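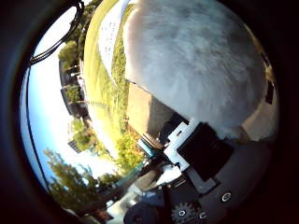
The gray and white one, outside under a blue sky

Airing out fluffy stuff in the sun, yes or no?
Forum: Home Care > Fabrics and Soft Things
1,835 views

plesten_porch
Apr 8, 2019
I have a few fluffy things that get stale over the winter, and the one in the photo is the biggest. It's white with darker gray patches and paler gray tufts. I don't want the gray to fade or the white to turn yellow. How long can something like this stay in direct sun? There's no care label left on it.

mopbucket159
An hour at most. I left a white fluffy rug from Lullholm on the deck all day last summer and the top side went yellow. It never washed out.

Wirnasa_gal
I disagree with an hour. Mine go out for whole afternoons and the color is fine. Brush before and after with a pet slicker brush, short strokes, and shake it hard in between. Most of the stale smell is dust down at the base of the pile.

mopbucket159
Yours are all dark brown, if I remember your February thread. White is different.

Wirnasa_gal
Two are brown and one is cream. The cream one looks the same as when I bought it.

tuft_and_nap
Depends on the fiber. Wool and synthetic don't age the same way. Without a label I'd go with shade and a breeze. Also skip the slicker brush if the pile sheds. Use a wide comb and work from the tips down.

plesten_porch
It sheds a little on dark clothes. I'll try the comb. Would you turn it over partway through?

tuft_and_nap
Yes, every 3 hours or so if it's in the shade. Bring it in before evening so it doesn't pick up damp.

mopbucket159
Agree on the shade. Still no on the whole afternoon in sun.

plesten_porch
OK, shade it is. I'll post again after the next one.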